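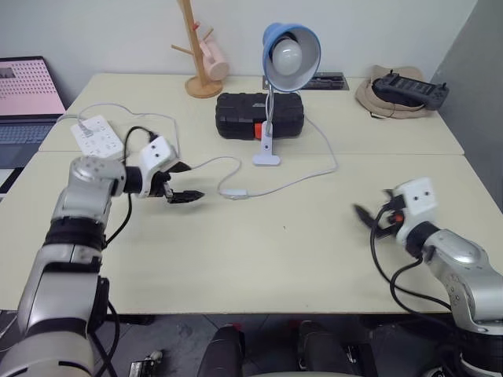 Two arms over the work tables, desk lamp and its white inline switch between them.

Home Docs Data Models Issues Changelog

# Fuluslow: chores for two arms

Can a machine do the little jobs around a house yet? Some of them, some of the time, and we think that's pretty exciting! Fuluslow is a set of recorded two-arm chores, with the misses left in, so you can see for yourself where things stand.

## What's in it

- 407 episodes across 12 chores
- 200 episodes of lamp work (press the inline switch, tilt the blue shade, move the base)
- Joint positions, gripper opening and head camera video for every episode
- A plain text note per episode: done, half done or missed

The other chores include hanging a mug on the mug tree, folding a hat flat and closing a laptop lid.

## How far along are we?

Mugs go well. The lamp shade goes well too, as long as the neck doesn't spring back. The inline switch is hard (and so much fun to work on): it's small, it slides when you push it, and one arm has to pin the cable while the other presses. Our baseline, Zarkammont, gets there on good days and chases the switch across the table on bad ones. Hats are still mostly a mess.

## Getting started

Ask for a token on the Hendriks server, save it as `FULUSLOW_TOKEN`, then run:

 python fetch.py --chore lamp
 python replay.py --episode 200

## Known problems

Gripper opening is logged late in a few of the early mug episodes. Cable position isn't labeled anywhere. If you want to label it, please open an issue, we'd love the help!

Last updated December 29, 2020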